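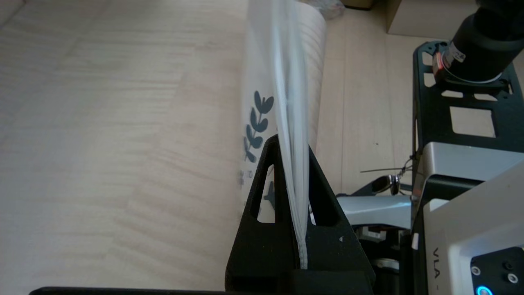 요즘 동네 빵집에서 식빵 사다가 얼려두는 재미에 빠졌어요. 혼자 사니까 한 봉지 사면 꼭 남아서 버렸는데, 이젠 사 온 날 바로 썰어서 냉동실로 보냅니다ㅋㅋ 봉지는 투명하고 나뭇잎 가지 무늬 찍힌 이런 비닐이 제일 좋더라고요. 속이 비치니까 뭐가 들었는지 안 열어봐도 되고!

두께는 저는 무조건 2센티. 얇으면 구웠을 때 과자처럼 돼버려서 싫어요. 한 장씩 사이에 종이호일 끼우는 거 귀찮아도 꼭 하세요. 안 하면 아침 7시에 칼 들고 빵이랑 씨름하게 됩니다…

단골집은 무시(Mushi)라는 데예요. 우유식빵이 6월부터 올라서 이제 두 봉지 사면 만 원 훌쩍 넘음ㅠㅠ 그래도 오후 네 시쯤 가면 막 나온 걸 살 수 있어서 못 끊어요. 호밀은 금방 빠지니까 전화해보고 가시길.

굽는 건 해동 없이 바로 토스터기! 저희 집 건 좀 약해서 한 번 돌리고 뒤집어서 또 돌려요. 프라이팬에 할 땐 약불에 뚜껑 덮고요. 버터는 마지막에 올리는 파입니다.

아 그리고 얼린 지 19일 된 거 어제 먹었는데 맛있었어요. 한 달 넘긴 건 냉장고 냄새가 배서 그냥 프렌치토스트로 만들었고요. 계란물에 소금 조금 넣는 거 추천. 다음엔 베이글도 얼려보려고요, 반 갈라서 얼리는 거 맞죠?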